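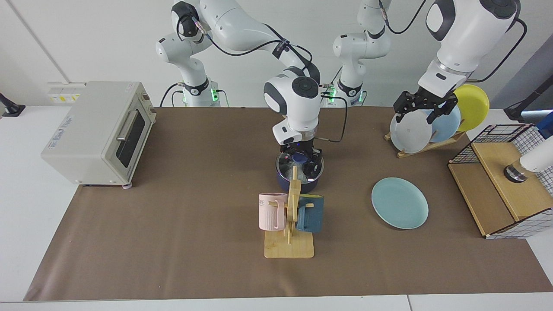
## Re: [grippers] Finger pads for the kitchen set

Guilan Jin wrote on 2018-08-14:

> We are choosing between the short Okcombe fingers and the longer Tostton ones for two-arm work with plates and mugs. Has anyone run both on the same table? I mostly want to know about plates standing in a rack, and about reaching into a deep pot.
>
> Guilan

Hi Guilan,

We have run both, 30 tries per task with each set, same controller and same speed limit. The left arm takes the plates and the right arm goes into the pot. Our table has a dish rack with three upright plates, a navy pot in the middle and a mug tree right in front of it.

Plates: the Okcombe fingers missed 4 times, the Tostton ones 15. Most of the misses came from the spacing. The white plate and the pale blue one stand close together, and with the fingers open over the top edges it is easy to come down on both. A shorter finger bends less when it touches a rim. The teal plate lying flat on the mat is a different problem and neither set is good at it.

Pot: Tostton is better. The short fingers bring the wrist too near the rim – we had to stop the arm twice. Also watch the post of the mug tree if you come in from the front.

We set the grip force to 200 on the controller scale for plates and left it there. Feng in Wenport makes softer pads that fit both sets, but I won't have those until September.

What opening width are you using?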